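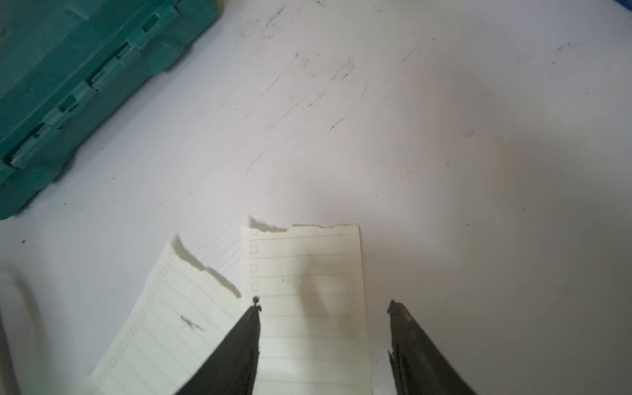

Stinport support replied that the Trendach sideboard is fine on their end and that I should "clear cache and rez a new copy." I had done that twice before opening the ticket, as the first message says.

Status: reopened

Problem: the sideboard lists as 2 land impact on the vendor sign. Rezzed at default size it shows 2. Change the color from the menu to Moss or Ash and it goes to 3, and it stays at 3 after switching back.

Tried so far:
Relogged, different viewer. Same.
Rezzed on the Illent sandbox instead of my parcel. Same.
Reset scripts. Menu stops answering until I take it back and rez again.
Redelivery from the Ciobanu terminal. Terminal says delivered, nothing arrived. The 1,667 I paid did leave my account without any trouble.

Support then said the extra prim is "probably region lag." Lag doesn't add land impact. I'd like to know if anyone there has clicked Moss on a fresh copy.

Update, October: got a version marked "fixed." The menu now has no Moss option at all. Land impact is 2. I don't count that as a fix, and I'm leaving the ticket open until the color I bought is back.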